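Rondunley Allotment Words

A word list of garden and allotment terms in everyday English, with short glosses, usage notes and a source for each entry. It grew out of the newsletter of a garden club and is kept as plain text files so that it can be read without any special software.

Version 2
Last updated 11 February 2022
Maintained by Saimi Savolainen and Ustyna Holovko

What is in the folder

words.tsv is the main list. Each line is one entry.
sources.tsv lists the newsletters, seed packets, plant labels and letters the entries were taken from.
variants.tsv links spellings that belong to the same entry, such as "mold" and "mould", or "drill" and "seed drill".
dropped.txt holds entries that were removed, with a line saying why.
The old spreadsheet from version 1 is not included. If you need it, ask.

Size

The main list has about 2000 entries. Of these, 300 have a longer usage note written by Ustyna. The rest have only a gloss, which may be as short as two words. We would like more notes and will take them from anyone, as long as they follow the format below.

Fields in words.tsv

id: a number that never changes, even if the headword does. Gaps are normal and come from dropped entries.
headword: the word or phrase in lower case, unless it is a proper name.
pos: noun, verb, adjective or phrase.
gloss: a short meaning in plain words. No Latin names here.
latin: the botanical name if the entry is a plant, otherwise empty.
source: one or more ids from sources.tsv, separated by semicolons.
note: the usage note, if there is one.
checked: initials of the person who last read the entry against its source.

Fields are separated by tabs. There are no quotation marks around fields. If you open the file in a spreadsheet program, set the id column to text or you will lose the leading zeros.

How the list was made

Saimi typed up the first entries from the newsletter, starting with the planting calendars and then moving on to the letters page. The letters page is where most of the odd words come from. Seed packets were added later. Most of those were Yimyam and Gramidus packets that members had kept in drawers, and they account for nearly all the entries to do with sowing depth and spacing.

An entry went in if it appeared in at least one source and if a new gardener might not know it. "Spade" is therefore missing, but "spit" (the depth of a spade's blade) is in. This was a matter of judgment and we did not always agree. Where we disagreed the word was kept.
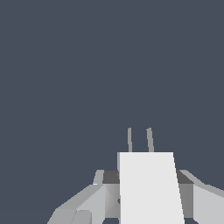 Glosses were written by one of us and read by the other. We tried to use words found in the sources themselves. Where a source explained its own term, the gloss follows that explanation, even when a garden encyclopedia would put it differently. "Hardening off" is one of these. Our newsletter used it only for plants moved from a greenhouse to a cold frame, and the gloss says so.

Known problems

Plant names are uneven. Vegetables are covered well, roses poorly, and grasses hardly at all.

Some members used "marrow" for any large squash. Those uses are merged under one entry and cannot be told apart from the file.

The source ids for the June newsletters are unreliable. Two issues carried the same issue number, and entries from both point to the first.

"Tilth" is entered twice. The second entry has the better note. We will merge them in the next version and keep the lower id.

The Latin names have not been checked by a botanist. Several have changed since the packets were printed, and we kept what was on the packet.

Sending corrections

Send one correction per message and include the id. Say what is wrong and where you found the right form. A scan of the page is welcome but a clear reference is enough. New words need a source we can look at. Words remembered from a grandparent are interesting, and we keep a separate list of them, but they do not go into words.tsv.

Please do not send a changed copy of the whole file. Merging them by hand takes an evening each time.

Changes in version 2

Added 300 entries from the Gramidus packets.
Moved spelling variants into their own file.
Replaced "var." with "variety" in all glosses.
Removed members' surnames from the sources.
Fixed the line breaks in the notes for "mulch", "earthing up" and "catch crop".

Use

The list may be copied, printed and changed for any purpose. If you publish it, name the Rondunley list and the version. The seed packet texts belong to the seed firms, so only single words and short phrases were taken from them.

Usari, the reading program used to check the entries, is not needed to use the list. Any text editor will open the files.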